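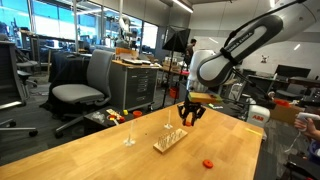
Progress report on the Gesby creek buffer, second period, 5th August

Dear Ms. Meijer,

In this period we finished the planting on the east bank, from the footbridge to the Declercq property line. We put in 2280 plants of the 3000 that the grant pays for, mostly sedges, switchgrass and buttonbush. The rest will go to the west bank in September, when the soil is easier to dig. They go in rows along the contour, quite close, like the thin upright pegs on the wooden board, and each second row is moved half a step so that the runoff does not find a straight way down. Roos Verbeke set out the lines for the east bank and will do the same on the other side.

Erosion control. The straw rolls at the two outfalls held during the heavy rain in the spring. At the third outfall, below the parking lot, the water went around the end of the roll and cut a small channel. Teun Kuipers filled it with stone and made the roll longer. We ask your permission to pay this from the line "tools", where 134 dollars are left.

Town ordinance. Parisa Taheri spoke at the hearing on the new stormwater rules. We asked for a wider strip without mowing along all creeks. The text came back with the strip included, but parking lots that exist already are exempt. We have written to the town about this point and wait for the answer.

Still open:
The agreement with the owner of the west bank is not signed.
The second payment of 4000 dollars is not yet received. Please tell me if you need another form.

With kind regards,
Iresha Patwary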